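The quota for the bath mat was 636 rolls, and Jolien Cuypers had done all but two of them when the light on the headband went amber.

She sat back on her heels and waited. Amber meant the upload had stalled. It usually cleared by itself if you left it alone, so she left it alone and listened to the neighbor's radio through the wall.

Tenen paid by the accepted clip. A clip was one task, start to finish, with both hands in view. Folding a shirt was a clip. So was putting lids on jars. The people at the office in Prastberg cut them, labeled them and fed them to the thing they were training, which so far could fold a towel and not much else. Jolien had seen it try once, on the day she signed her papers. It had picked up one corner, stopped, and put the corner down again. Then it had done the same with the other corner. She had liked it better after that.

The light went green. She leaned forward and put her palms down.
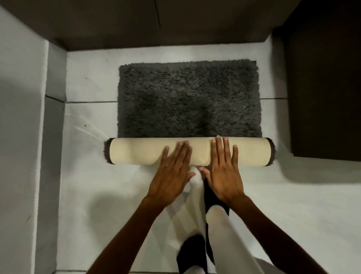 "You're pushing with your left," said Kha Trương in her earpiece. He checked clips in the afternoons and was allowed to talk to collectors, though most checkers didn't.

"I always push with my left."

"I know. I've got 1,856 mat clips here, from everybody, and I can pick yours out with the labels off. You press down, you wait, and then you go."

"Is that bad?"

"No. It does it now too."

She stopped with her hands on the roll. "Does what?"

"Waits. We ran it this morning on the test floor. It got hold of the mat, pressed down, and stopped for maybe a second. Yurii thought it had frozen and went for the switch. Then it went."

Jolien looked at her hands. She knew where the wait came from. Her mother had rolled pastry on the kitchen table in Kerau, and the table had a short leg, so you pressed first to find out which way it was going to tip. The table was long gone. This floor was perfectly level.

"Do you want me to stop doing it?" she asked.

Kha took a while to answer. She could hear him typing.

"Yurii wants it out. He says it costs a second a mat," he said. "I told him I'd ask you."

"And you're asking."

"I'm asking."

She unrolled the mat, smoothed it flat and squared it up with the wall. One more after this - then towels until five.

"Tell him I'll think about it," she said. She pressed down, waited, and went.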